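# zullville-scarce-birds

County list for Zullville, retyped from the Badawi notebooks. 200 rows, one per claim. A row means somebody wrote it down, and I would not read more into it than that.

18 rows are marked `doubtful`. The old list accepted most of them. I see no notes on plumage or call for any, and two give a shot bird with no skin kept.

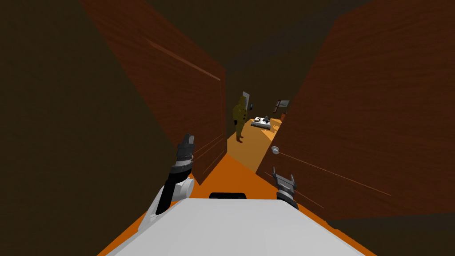
`site` uses the modern name. "Stikotlow marsh" in the notebooks could be either side of the river, so those 20 rows have no grid reference. Please don't add one by guesswork.

`count` is as written. Blank is not zero.

Known problems:

- December wildfowl rows may repeat
- the Prokeo export drops `observer`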